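Cuts out when warm, restarts when it feels like it (Rititz 200)
Status: closed by owner
Opened: Sep 8, 2018

Right, I'm putting this in as a ticket and I'll keep adding to it as I go, as the forum thread got long and I lost track of what I'd already told people. If you answered me over there, thank you, and sorry if you're reading some of it twice.

The car is my Rititz 200, the two-litre one with the single cam and the early injection. I've had it long enough to know its noises. Cold, it starts on the first turn and idles like a sewing machine. Drive it until the needle's in the middle, though, and sooner or later it just dies. No cough, no splutter, the rev counter drops flat and I'm coasting. Leave it twenty minutes with the bonnet up and off it goes again as if nothing had happened, which is lovely on the drive and not so lovely on the Prutmont bypass with a lorry behind you.

What I'd done before opening this:

New fuel filter (it was due anyway).
New plugs, gapped by the book.
Cleaned the big earth strap at the back of the block, which was green and horrible.
Swapped the main relay with the one for the rear screen, same part. No change.
Swore at it.

Entry 1

First reply asked whether I lose spark or fuel when it cuts out. Fair question and I should have checked before buying a filter! I took it out on the lanes with the spark tester in the glovebox and it obliged me outside the garden centre. No spark at all on number one, none on number three either. I could hear the pump prime when I turned the key, so I'm calling it ignition and leaving the fuel side alone for now.

I did put a gauge on the fuel rail once I was home, just to be sure. Steady as you like, cold and warm. Fuel's fine.

Entry 2

Somebody suggested the coil. I had a spare from the parts car, a Žukauskas one with the square connector, so on it went. That car had been standing for years and I didn't have high hopes, but it ran beautifully for a good long drive, over to Lindton and most of the way back. I was already composing the smug update in my head. Then it died at the roundabout, same as ever.

So, coil ruled out, unless I've got two that fail in the same way, and I refuse to believe in that.

I measured both on the bench while I was at it (cold) and they were as near to each other as makes no odds. I put the original back on because the bracket fits properly.

Entry 3

Crank sensor next. The manual for mine has a page for it, but it's the page with the coffee on, so I was working from the later one. The sensor sits low down at the back of the block, under the inlet side, and whoever decided on that has never had to get a hand in there. I got the plug off in the end by feel, lying on the old sheet with a torch in my teeth. 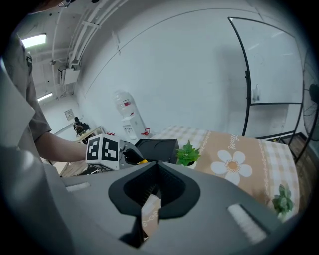 Patterned fabric held in the black jaw.

Readings across the two sensor pins were steady with the engine cold. Then I warmed it up until it cut out, dived underneath and measured again as quickly as I could. Open circuit! Nothing at all. I waited, had a cup of tea, measured once more and the reading had come back. I don't think I've ever been so pleased to see a broken part.

To be thorough I did the heat gun test as well, which a couple of you had asked for. Sensor out on the bench, meter clipped to the pins, gentle heat on the body with a kitchen thermometer next to it. It went open at 80 degrees and came back at 65. I did it again and it did the same thing, give or take my shaky hand.

Entry 4

Ordering a new one was the next bit of fun. There are 2 versions of this sensor and they look identical in every photo on every parts site. One has the short lead and the other has the long one, and the long one is for cars with air conditioning, which mine hasn't got but the loom seems to think it has. I ordered the short. It was the long. Back it went, and the shop were very decent about it.

If you're in the same boat, measure your old lead before you order. Don't go by the chassis number, mine came up wrong on both websites I tried.

Entry 5

Fitted. A few notes for the next person, while my knuckles are still sore enough for me to remember:

Take the inlet pipe off first. I know it looks as if you can sneak past it. You can't, or I can't anyway.
The bolt is a 10 mm head and it's short, so don't lose it down the bellhousing gap. I tied a bit of thread round mine.
Clean the hole before the new one goes in. Mine had a ring of crud that stopped it seating flat.
Smear of clean oil on the O-ring.
Clip the lead back into both of its clips, well away from the exhaust. One of mine was missing, and I do wonder whether that's what cooked the old sensor in the first place.

Started first turn. Let it idle on the drive until the fan had cut in and out a few times, and it didn't miss a beat. Took it up the bypass and back, then over to Lindton again for good measure (and for chips).

Entry 6

Somebody asked whether the rev counter dropping flat was the giveaway, and yes, I'd say so, looking back. When the fuel pump went on my last car the needle sank along with the engine. With this one the needle fell straight to nothing while the car was still rolling in gear. Had I thought about that properly I'd have gone to the sensor first and saved myself the plugs.

Someone else asked about the fuel filter and whether I'd been sold the wrong one, as theirs whistled. Mine's quiet. Might be worth a ticket of your own, I don't know enough about it.

I'm going to run it as it is until it goes away for the winter in November, and if it stops on me again before then I'll reopen this. The old sensor is in a jam jar on the shelf if anyone near Prutmont wants to cut it open and have a look. Closing for now, and thanks again to everyone who chipped in.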